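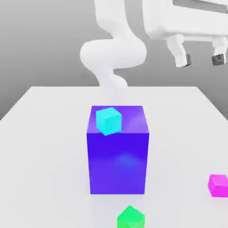
**Why does the label printer at the Hevthorpe depot skip a blank label after every print?**

The stock size in the driver doesn't match the roll. The driver is set for a 30 mm gap sensor offset left over from the old rolls, so the printer feeds past the gap and stops on the next one.

Ticket 652
Opened: 7 Sep 2019
Owner: Esperanza Zabala
Site: Hevthorpe, packing bench 5
Priority: normal

**Log**

- Fault reproduced from the Urnik dispatch screen. One printed, one blank, every time.
- Self-test from the front panel prints with no blanks. Printer hardware and sensor ruled out.
- Swapped the USB cable. No change.
- Compared driver settings with bench 13, same model. Bench 13 has the offset at zero.
- Set the offset to zero, saved, ran the media calibration. Still skipping.
- Found the Urnik print template carries its own offset and overrides the driver. Cleared the field in the template.
- Test batch of 30 labels printed with no blanks. Alignment and colour bar fine.

**Outstanding**

Mevuvport uses a copy of the same template. Not checked yet. Cifuentes rolls arrive there in November, so the field needs to be cleared before the changeover.

Status: resolved at Hevthorpe, left open for Mevuvport.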